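Trailer Brake Rule Takes Effect in March

Importers of light utility trailers must file a brake test report with each registration request from March. The rule covers trailers over 2,000 pounds – new or used – and replaces the declaration form.

Jarnbridge, a test lab in Gwynne, has cleared 111 of 192 models submitted so far. "Most failures are in the parking brake," said lab manager Kerstin Forsberg.

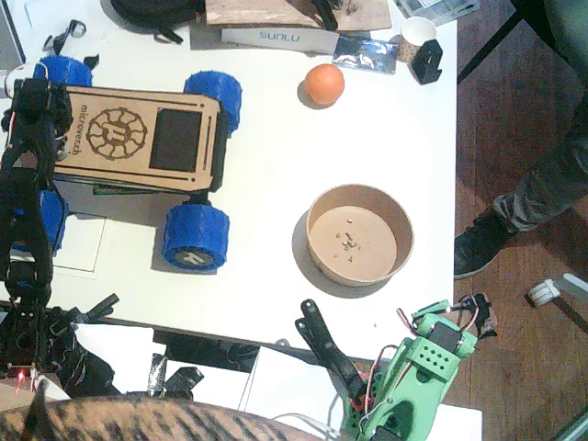
Small rover with a wooden chassis and blue wheels.

Reports stay valid for 200 days. Late filings go back to the importer unprocessed.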